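Running a Storage Site, Unit 4: Unit mix and how people fill the space

Welcome back! Last time we got through access hours and gate codes, so today we can turn to my favourite part of the whole course, which is deciding what sizes of unit to build and in what numbers. Get the mix right and a plain shed on the edge of town can be full by its second winter. Get it wrong and you will have a waiting list for small units and a long row of big ones with the lights off.

Our working case is the Testisbridge site, run by Trendinov. It has 236 units over two floors, all reached from a single loading bay. Please have the floor plan from the February pack in front of you, as we'll keep going back to it.

Start with who rents. At Testisbridge the customers fall into people moving house, people clearing a relative's home, small traders, and students over the summer. Movers want a big unit for a short stay. Traders want a middling one, near the bay, and they stay for years (lovely customers, look after them!). Students want the smallest thing you have and they all want it in the same fortnight.

Now the sums. Rent per square foot goes up as units get smaller, and it goes up quite sharply. A big unit split into four small ones will nearly always bring in more when all four are let. But you pay for extra doors and partitions, you lose floor to corridor, and your front desk has four contracts to look after where it had one. Work this through for the upper floor before the seminar. Use the 600 square feet at the north end, marked K on the plan, and try it both ways. 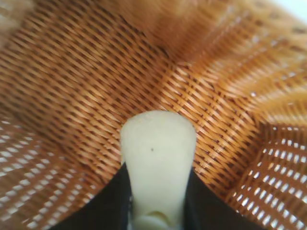 Hrefna Frandsen wrote after last year's session that the sums are too kind to small units, as they leave out the empty weeks between lets. She's quite right, and her version of the table is now in the pack. Try your own figures with two empty weeks per let and then with four, and watch how quickly the gap closes.

Next, height. Customers think in floor area and forget they are renting the air above it as well. A good desk team asks what can be stacked before quoting a size. Yes, it often means letting a smaller unit, but people remember being saved money, and they tell their friends!

For the seminar:
Your two layouts for area K, with the rent for each
A short note on which units you would keep nearest the bay
Chapter 2 of the Kinnunen reader, up to the part on partitions

Asger Bjarnason is taking the seminar, so send your layouts to him by noon the day before. Bring a calculator and a pencil you can rub out.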